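Keeping Small Cabinets Square: A Conversation With Wilma Rankin

2020-09-11

Wilma Rankin has been repairing and rebuilding small wood furniture for most of her working life. Her shop, Matheson, takes in tabletop cabinets, spice chests, letter boxes and the occasional full-size sideboard. The trade is mostly by referral. We spoke over two afternoons about why sliding doors bind, how she decides whether a carcass needs to come apart, and what she thinks of the finishes people put on at home.

Rankin starts with measurement. When a cabinet arrives with the complaint that the doors stick, she does not touch the doors. She takes the two diagonals of the front opening, corner to corner, and writes both on a card that stays with the piece until it leaves.

"If the diagonals match, the opening is square and I can go look at the track," she says. "If they differ by more than a sixteenth on a small cabinet, the doors are fine and the box is wrong. People plane the doors. Then they have doors that fit a crooked box, and when somebody fixes the box the doors have a gap."

She pulled one card to show the format. Opening height 149 millimeters at the left, 149 at the center, 147 at the right. The owner had waxed the track, then sanded it, then waxed it again. The right end of the top panel had dropped two millimeters where a dowel had sheared. Replacing the dowel took less than an hour. Cleaning the wax out of the track took the rest of the day.

She works in millimeters for openings and in inches for stock, and does not apologize for it. Lumber comes to her in inches. The calipers she likes best read in millimeters.

The most common fault she sees is a back panel that was glued all the way around. A solid back moves across the grain with the seasons. If it is captured in a groove and left free, it moves without doing anything to the rest of the cabinet. If it is glued on four sides, it either splits or pushes the side panels out.

"You get a split up the middle of the back and you are lucky," Rankin says. "The split is the cheap repair. When the back is thin plywood you don't have the problem, because plywood hardly moves. But people see an old cabinet with a loose back, they think loose is a defect, and they run a bead of glue in there."

Her repair for a glued back is to score the glue line from behind, work a thin blade through it a few inches at a time, and lift the panel out whole if it will come. If it will not come whole, she saws it out and makes another. She leaves a gap of one millimeter per side on a small solid-wood back fitted in winter and somewhat less in summer. The coldest, driest stretch in her area begins in December, and she prefers to do back panels then, when the wood is at its narrowest and the gap can be judged directly.

Humidity is recorded in the shop morning and evening. The log for the past year has gaps in it, which she attributes to the meter, a Trurine unit whose battery contact corrodes. She now checks it against a second meter on the opposite wall and accepts the reading if the two are within three points.

On the doors themselves she is particular. Two panels sliding in parallel grooves need an overlap when closed, and the overlap has to be planned before the glass is cut.
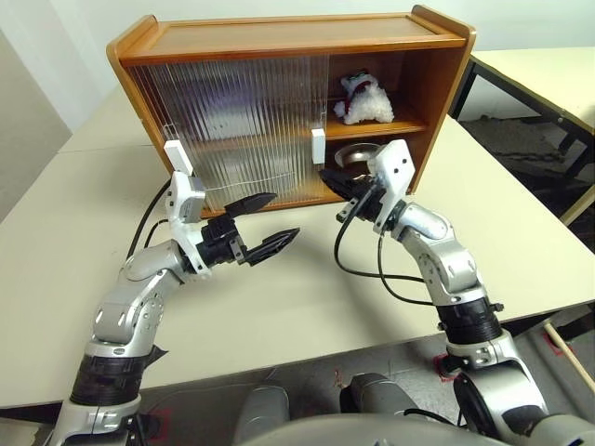

Angus Haldane disagrees with her on the amount of overlap, and said so when the question was put to him: he would never go under 15 millimeters with ribbed glass, on the grounds that the flutes break up the sight line and a narrow overlap reads as a mistake. Rankin's figure is 11. She has heard the argument before.

"He is thinking about how it looks and I am thinking about access," she says. "Every millimeter of overlap is glass you paid for that covers other glass. On a short cabinet you only ever get half the opening at one time, less the overlap. Take 15 off that and a jar doesn't go in."

Haldane's other point, which Rankin concedes, concerns the direction of the flutes. Vertical ribs hide dust in the lower track better than plain glass does, but they are harder to clean near the edges, and if the ribbed faces of both panels are turned toward each other they collect grit and abrade. He sets the smooth faces together. She has done the same for several years.

Glass is cut to the groove dimensions and then reduced. The upper groove is deeper than the lower one, so that a panel can be lifted into the top, swung in over the lower lip and dropped. Rankin allows twice the depth in the upper groove that she allows in the lower. With a lower groove of three millimeters and an upper of six, the panel height is the clear opening plus four and a half, which leaves a millimeter and a half of lift after the panel clears the lip. If the top panel sags even slightly that clearance disappears and the glass cannot be taken out.

"Then somebody forces it," she says. "I have a box of glass from people who forced it."

Edges are ground on all four sides, including the edges that will never be touched. An unground lower edge will cut a wood track into powder. For a track that is already damaged she routs out the old groove and lets in a strip of harder wood, maple usually, with the grooves cut in it before it is glued in place. She has tried the plastic track sold under the Vallix name and found it well made but too tall for anything with a shallow front rail. It went into two kitchen cabinets and she has not ordered more.

Handles are a smaller matter but they cause returns. A handle on a sliding panel should sit near the outer edge, away from the overlap, or the two panels will stop against it before they are fully open. Adhesive-mounted handles fail in shear. Rankin cleans the glass with alcohol, marks the position on the back face with a grease pencil, and leaves the handle under light clamp pressure overnight. She does not let customers take the piece home the same day.

We moved on to finish. Most cabinets of this size leave her shop with wiping varnish, three coats, thinned for the first and full strength after that. She sands between coats with 320 grit and does not sand the last. The inside gets one coat or shellac. The grooves get nothing except paraffin, applied dry and rubbed down.

Her objection to heavy varnish in the grooves is dimensional. Three coats on each wall of a narrow groove can be enough to stop a panel that ran freely in bare wood. She masks the grooves with a strip of card cut to width. A batch of cabinets from a supplier named Hasance arrived with the grooves finished along with everything else, and she spent the better part of two weeks scraping them out with a ground-down hacksaw blade. There were 138 grooves in the order. She charged the supplier for the time and was paid.

Orange-toned varnish comes up often, usually from owners who want it removed. Rankin's advice is to leave it unless it is flaking. Stripping a small cabinet means getting solvent into the joints, and old hide glue does not always survive that. A tinted topcoat will pull the color back toward brown, and if the owner dislikes the result it can be taken off without reaching the original film.

The shop keeps a record of every piece that comes back within a year. Of the last 294 repairs, nine came back. Four were tracks, three were handles, one was a back panel she now thinks she fitted too tightly in August, and one was a cabinet that had been dropped.

"The dropped one I fixed for free," she says. "It landed on the corner and the corner held. I wanted to look at it."

Asked what an owner can reasonably do at home, she gave a short answer. Measure the diagonals. Vacuum the track with a narrow nozzle before putting anything in it. Use paraffin and no oil, which swells the fibers at the groove wall and holds dirt. Keep the cabinet off an outside wall in heating season. If the top has dropped, take the glass out while it will still come out, wrap it, and store it flat until the joint has been repaired.

She is currently rebuilding a letter box with a tambour front and was not willing to discuss it until the canvas backing had been replaced. The diagonals on its card differed by four millimeters.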